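Tarnthorpe Community Meals and Home Cooking Project
Progress report to the Dekker Fund
June 1, 2019

1. Where the project stands

The grant pays for two things: a weekday lunch for older residents of Tarnthorpe, and a course of home cooking lessons for people who have recently started living alone. The lunches have run without a break since the grant began. The lessons started later than planned and are now on schedule.

We have 118 people registered for lunch. Not all of them come every day, and we never expected them to. Attendance is highest when the clinic next door is open and lowest in heavy rain. The hall seats 80, and we have not yet had to turn anyone away.

The lessons have 60 people enrolled. Most of them heard about the course at lunch or from their doctor's office. A few signed up after reading the notice in the library.

2. Lunches

The menu was changed in April after we asked regular diners what they wanted. They asked for more soup, smaller portions of meat, and fruit they could take home. They also asked us to stop serving the lentil bake, and we have. The new menu costs slightly less per plate than the old one, mainly due to the soup.

Vegetables now come from Likodus, a growers' cooperative on the east side of town. Deliveries arrive in the morning, three times a week. The quality has been good. The quantities have been harder to predict, and in two weeks we received far more cabbage than we had ordered. The cooperative has agreed to confirm amounts the evening before.

We had planned to offer home delivery to people who cannot reach the hall. This has not started. The van we expected to share with the day center is no longer available, and we do not want to begin a delivery service we might have to stop. We are talking to the day center about paying for a few hours of a driver's time each week. If that works, delivery would begin in the fall with a small number of addresses.

3. Cooking lessons

Each group meets for 5 sessions. The groups are small enough that everybody gets time at the stove. The sessions cover planning a week of meals, shopping on a fixed income, rice and grains, one-pot dishes, and keeping and reheating leftovers safely.

The original plan put all lessons in the hall kitchen. That kitchen has large ovens and deep institutional sinks, and people in the first group told us that what they practiced there did not carry over to their own homes. We moved the lessons to ordinary domestic kitchens. The change cost us a month, but attendance has been steadier since. It also means that people learn to work with a small counter and whatever pans are to hand.
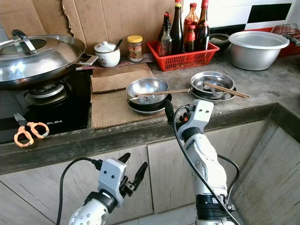
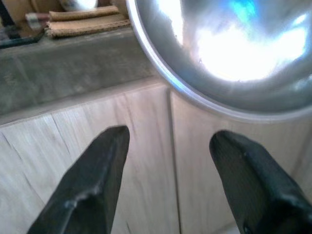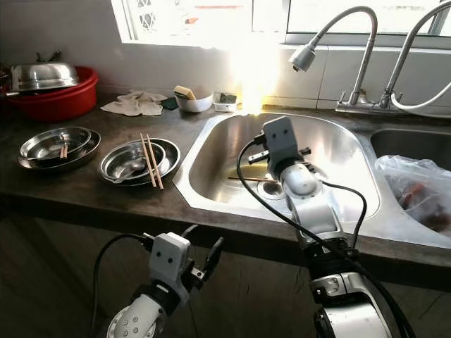
Kitchen used for the home cooking lessons, June report.

People who complete the course receive a recipe booklet. The first printing used type that was too small. We had it redone in larger type with one recipe to a page, and the cost came out of the materials line. There was also a request for the booklet in Spanish. A translation is finished and is being checked before it goes to the printer.

Feedback forms are short and are filled in at the last session. The leftovers session is the one people mention most. Several wrote that they had been throwing food away out of worry about how long it would keep. The shopping session gets mixed comments, with some people finding it too basic. We will shorten it for the next groups and use the extra time for cooking.

4. Registration and records

Lunch sign-in was moved from paper sheets to Zunano, the booking program already used by the hall. The first two weeks were slow. The line at the door got longer, and some diners did not like being asked to spell their names. We now keep a printed list at the door and enter it into the program after lunch. This takes one staff member up to 80 minutes a week, less than the paper system did.

Dietary needs are recorded at registration and printed on the kitchen list each morning. We had one mistake in this period, when a diabetic diner was served the regular dessert. The diner noticed before eating it. The kitchen list now goes to the serving table as well as to the cooks.

5. Budget

Spending on food is slightly under budget. Spending on wages is on budget. Printing is over, for the reason given in section 3, and we have covered the difference from the food line as the grant terms allow. The transport line has not been touched. We ask that it be carried into the next period so it can be used for home delivery once a driver is in place.

The hall has told us that rent will rise at the end of the year. We do not have the new figure in writing and have left it out of the attached forecast.

6. Difficulties

Staffing in the hall kitchen was tight for most of the spring. One cook left and the position took six weeks to fill. During that time we served cold lunches twice a week, and attendance on those days was lower. The new cook is now working full hours.

The dishwasher broke down twice. It has been repaired, but the repair company advises replacing it within a year. We have asked for two quotes and will send them on when we have both.

7. Next period

Start home delivery if the driver arrangement is settled.
Run the next set of cooking groups with the revised shopping session.
Print the Spanish booklet.
Hold a second menu survey, with forms available in large type.
Send the dishwasher quotes and the confirmed rent figure to the fund.

The attendance tables and the full expense sheet are attached separately.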